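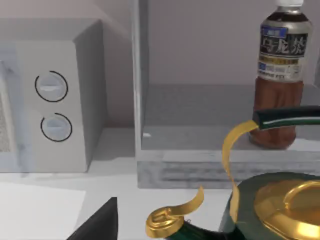
Sim view, kettle task: microwave, shelf with oolong tea bottle, kettle in foreground, one gripper finger at lower edge.

Gripper Comparison, Simulated Kitchen: Pre-Run Inspection Checklist
Date: November 10, 2019
Grippers under test: Gedix angular, Bralton parallel
Controller: Valard, build 313
Status: released for comparison runs, one item open

1. Scene loads without missing textures
OK. Shelf, kettle and bottle label render fully.

2. Microwave dials present and separate
OK. Two dials, upper one slightly larger. Grip bars horizontal on both at load.

3. Kettle handle reachable
OK with comment. Handle grip is a cylinder set level. The Bralton closes on it squarely. The Gedix needs a wrist offset of 20 degrees or the fingertip touches the gold strap first.

4. Spout clearance
OPEN. The spout ends in a hooked lip. Approach paths from the left must stay 10 mm clear. Brandes planner ignores the lip and uses a plain cylinder for the kettle. Replace collision mesh before scoring any left-side approach.

5. Bottle on glass shelf
OK. Not a grasp target in this series. Any contact ends the run and is logged as a fault.

6. Glass shelf collision
OK. Tested with both grippers. The March build let fingertips pass through the front edge. Fixed.

7. Finger visibility in camera
OK with comment. Dark fingers against the light countertop segment well. Against the dark green kettle body the mask is poor. Use joint readings for finger position there.

8. Step limit
Set to 3000 for both grippers. Do not change between series.

9. Reset
OK. Kettle and dials return to start pose. Check the log for leftover contact flags before the next run.

Repeat items 3 and 4 after any gripper change.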